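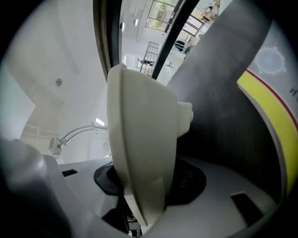 3.2 Asking people about their kitchen drawers

Figure 2. Close view with a cream-coloured plastic part and dark grey brushed metal.

I'd planned to post the survey to every household in Cindedell and wait for the forms to roll in. They didn't, much. Of the 1119 forms we sent out, 600 came back, and a fair few of those had tea on them (I was fond of those ones). So in September I started knocking on doors as well, mostly in the streets behind the old Holmgren dairy, and that's where the good stuff came from.

The question I cared about most was the plainest one: which things in the drawer do you keep but never use? On paper people wrote "none" or left it blank. At the table, with the drawer open, they talked for almost 45 minutes - egg slicers, a fondue fork from an aunt, keys to a house sold years ago. I let them run on. Linnea Björklund, who coded the first batch with me, wanted a stricter script, and I can see her point, as my early visits are hard to compare with the later ones.

We ended up with 2 lists. One holds things kept for a use that might come round again, the other holds things kept because of who gave them. Plenty of items sat in both, and we left them in both. Björklund's earlier work in Wultel sorted each object only once, so our totals come out higher than hers and shouldn't be read side by side.

I also dropped the question about cost. People found it rude, and I'd have found it rude too! The answers we'd already gathered are kept with the other forms but play no part in section 4.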